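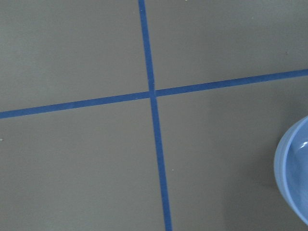 Blue tape on gray, with a pale blue bowl getting in at the side.

October, nearly eleven at night

Well, the wagon is at Rullico and I am without it for the first time since I moved up here, and I have feelings about that which I'm going to put in this diary because the dog has heard enough.

It started with the smell. I wrote something about it last month, I think, the sweet one, like somebody had left pancake syrup on a radiator. I decided then it was coming from the car in front. Then it was a different car in front. Then I was alone on the Feltberg road at seven in the morning with no one in front for miles and there it was again, so that was the end of that theory. I still drove it another two weeks. The gauge sat in the middle like it always does and I took that as permission.

Anyway, this morning I was coming up the steep part, past the second hairpin, heater on full because it was cold enough for the gloves, and the air coming out of the vents went from hot to nothing. Just cool air on my knees. I know enough by now to know that a heater going cold when the engine's working hard is bad news, and sure enough the needle was climbing by the time I got to the pull-off at the top. Steam, but not the movie kind. A thin little ribbon of it out of the left side of the hood. I turned it off and sat there with the windows down and ate the sandwich that was supposed to be lunch. It was 7:40.

I did do one sensible thing, which was to leave the cap alone. My whole childhood was one long warning about radiator caps. I waited the better part of an hour, and when I could rest my hand on the hood I topped up the tank with the jug I keep in the back (thank you, past me, for the jug) and then coasted as much of the way down to Jondach as I could. Second gear, hazards on, a line of annoyed people behind me. One of them gave me a very long horn at the bridge and I hope his heater goes too.

Rullico took it in right away, I'll give them that. They put it up on the lift and let me walk underneath, which I love, I always feel like I'm seeing something I shouldn't. The water pump had been weeping for ages. There was a crusty pinkish trail all the way down the front of the engine and along the crossmember, and it had gotten into the belt as well. The good news is they don't think the head gasket is gone. They did the test with the little tube of fluid over the tank and it stayed the color it's supposed to stay. The bad news is that the pump on this engine lives behind the timing cover, so to get at it you're most of the way to doing the chain tensioner and the seals, and at that age you'd be silly to close it all up again with the old ones in there.

So the number is $1,928. With the radiator hoses. I said "okay" in a voice I didn't recognize and asked if I could think about it overnight.

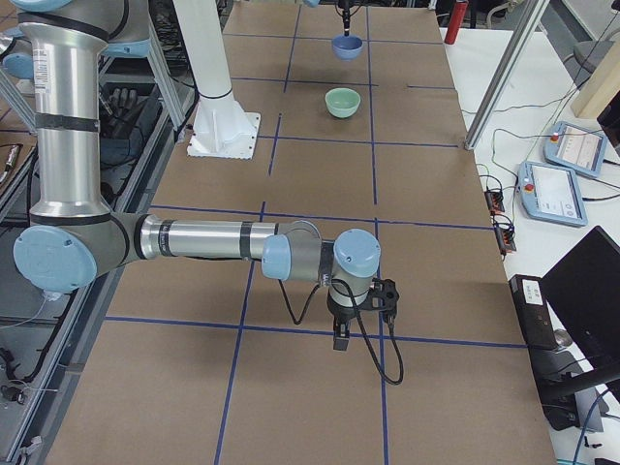
I've spent this evening thinking about it, and mostly what I've been thinking about is the loaner. Rullico handed me the key to a tiny electric thing, white, smells of vanilla, and I have never driven anything so easy to put in a parking space. Mine is so long that I learned to park it by aiming at whatever lines there were and hoping. Give me a lot laid out like that brown cardboard, with the dark blue tape making big tidy rectangles, and I'd still have had the tail of the wagon poking into somebody else's box. This one just goes in. I reversed it in behind the pharmacy in one go, and then I pulled out and did it again for the pleasure of it! There was a woman waiting for the space the second time. I waved. She did not wave.

It's quiet too, of course, everyone says that, but I hadn't understood how much of my driving I do by ear. I shift by ear, I know how fast I'm going by the roar, I know when the left front wheel bearing is about to need attention (soon). In the loaner I looked down on the valley road and I was doing well over what I should have been and it felt like pushing a shopping cart. I'd need to get used to that. I'd need to look at the dash like a normal person.

And the brakes! You lift your foot and it slows down by itself, quite hard. The first time, at the light by the feed store, I lifted off where I always do and stopped a full two car lengths short of the line. By this afternoon I'd got the knack of it and hardly touched the pedal all the way home. The dog slid off the seat once and gave me a look, so we're both still learning.

The range is the catch. It said 31 miles left when they gave it to me, and I live 19 miles from Rullico, with the Feltberg in the middle. I did the sum in their parking lot and felt fine, and then I started up the hill and watched the number fall much faster than the road was going by. Turned the heat off. Turned the radio off, as if that matters. Sat there in my gloves going thirty-five, being exactly the person I honk at. Then over the top and down the other side and it started giving some of it back, which felt like finding money in a coat. I rolled into the yard with a bit to spare and my shoulders up around my ears.

I put a few lines about all this on the owners' forum at dinnertime, asking if anyone with my engine had paid for the same job and whether it was worth it on a car of this age.

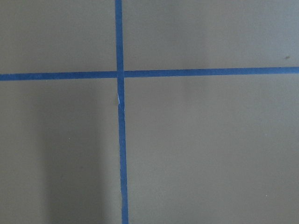 Do the pump, do the tensioner, and don't let them talk you out of the thermostat while they're in there, came the first reply, and also check whether the price includes flushing the heater core, since if that pump has been leaking for months you've been running it low and there'll be sludge. Mine went another five years after the same repair, the message went on, and the only thing I regret is reusing the old belt.

Which is a good point about the thermostat. I went back and read the estimate again, both sides, and there's no thermostat on it. There's no flush on it either. I've written both on the back in pencil to ask about first thing. If they come back with a total over two thousand I'm going to need to sit down in one of the plastic chairs.

The second reply just told me to get rid of it and buy something newer, and I'm not saying that's wrong, but it wasn't what I asked.

I did look, though. I wasn't going to, and then I was on the couch with the laptop and it was dark out and there went an hour and a half. There's a used one very like the loaner over at a lot on the far side of Jondach, bigger battery, gray, and the seats look decent. I got as far as working out what it would cost me a month and then as far as what I've spent on gas, which I can tell you because I keep every receipt in the door pocket and I tipped them all out onto the rug. $1,397 since the spring. I didn't like seeing that in one number. It doesn't include the tires, or the exhaust hanger, or the time the rear wiper motor went and I pretended I'd never needed a rear wiper.

But then what do I do about the hay? What do I do about the ladder, and the canoe, and my mother's dresser if that ever happens? The wagon has a roof rack I've trusted with things I should not have trusted it with. You fold the back flat and it's a truck with a nice ceiling. I have slept in it. I've eaten an entire takeout from Lục in the back of it in the rain, with the hatch up, noodles and all those little herbs, and it was one of the better evenings of the summer. You couldn't do that in the loaner unless you took turns with your legs.

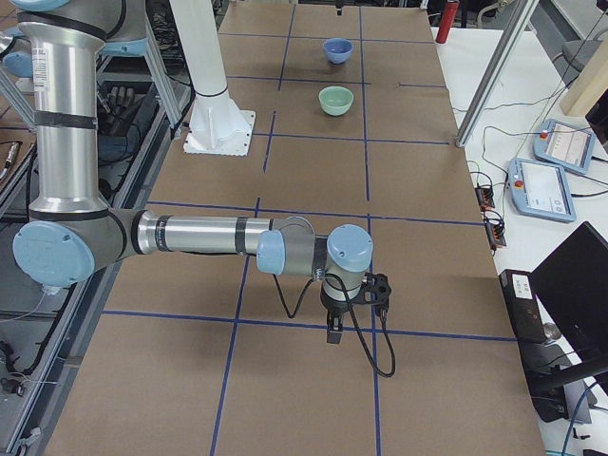

Charging is the other thing, and tonight was my first go at it. The cord that came with the loaner is meant for an ordinary outlet, and the only outlet outside is on the porch, up by the light, so the cord goes out over the rail and sags on its way to the car. I fussed with it for ages. I had it in much the same shape as the black cable under that silver arm, a loose U just hanging there off to one side, and I was quite pleased with it until I saw the dog eyeing it. So now it's looped up over the flowerpot hook with a bungee, and I've put the recycling bin in front of the low part. It says it'll be full by half past nine in the morning. Half past nine! I have to leave at eight. I suppose it'll be full enough – it's more downhill than up going that way, or at least I've always told myself so on the bike.

I went out just now in my slippers to check that the little green light was still blinking and it was. I put my hand on the plug to see if it was getting warm (the booklet says to) and it was a bit warm, not alarming. I'll look again before I turn in. It's a funny feeling having the car doing something out there while I'm in here. The wagon never did anything at night except leak, I suppose, now that I know.

I keep thinking about it up on that lift with its front end apart. Silly. They won't even have started, I haven't said yes.

I think I'm going to say yes. The rust is honest surface stuff, the gearbox is good, and I know what's wrong with it, while whatever's wrong with the gray one I'd have to find out on my own time. And if the pump and the tensioner and the rest get me through to next fall, I can put a bit away each month and look for an electric one properly, in daylight, with a tape measure for the dog crate. There's talk of a proper charger going in at the Jondach lot by then anyway.

Things to ask Rullico: thermostat, heater core flush, is the belt new, do I get the old pump back (I want to see it), and how long can I keep the loaner. Also wheel bearing, left front, while they've got the wheels off. Also whether they found my other glove under the seat.

Must bring the jug back in from the porch and fill it.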